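3.2 Table layout and the sorting of small food items

The second part of the study dealt with how small items are grouped on a table when no instructions about order are given.
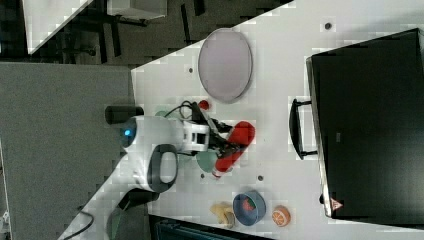 Figure 2. Table layout with the oval plate toward the far edge and the blue bowl, holding a small red item, near the front edge.

Our interest was in where things end up and how much open surface is left between them. Earlier work at our site in Hatanwood used drawn plans of the table, which record position well but say little about overlap. A small item that lies against a larger one is easy to miss on a plan. We therefore moved to photographs for this part and coded each layout by hand.

Each layout was coded for three things: the vessel nearest to each item, whether the item touched another item, and whether it was inside a vessel or on the open table. A bowl and a plate were treated as separate vessels even when they stood close together. Items resting on the rim of a plate were coded as on the plate — a rule we took over from the Tilletti coding sheet without change.

In Figure 2 the red elongated item lies at an angle on the tabletop, with a pale green rounded one beside it. These two were coded as a single cluster. The small red ball was coded as a separate item on the open table. The red item in the bowl was coded as inside a vessel.

The full set holds 785 layouts. Selamawit Belay coded all of them, and a second coder repeated 60 without seeing the first set of codes. The two coders disagreed on 5 of these. All of the disagreements were about touching, and in each case one item was partly hidden behind another. We kept the first coder's entry and marked the layout as uncertain.

Color was recorded but not used in the grouping. Red and green items often share a cluster in our set, so a grouping by color would split clusters that are plainly together on the table. Shape was harder. Long items take up more of the surface when they lie at an angle, and the distance to the nearest vessel then depends on which end is measured. We measured from the middle of the item — Section 3.3 gives the results with the nearer end used instead.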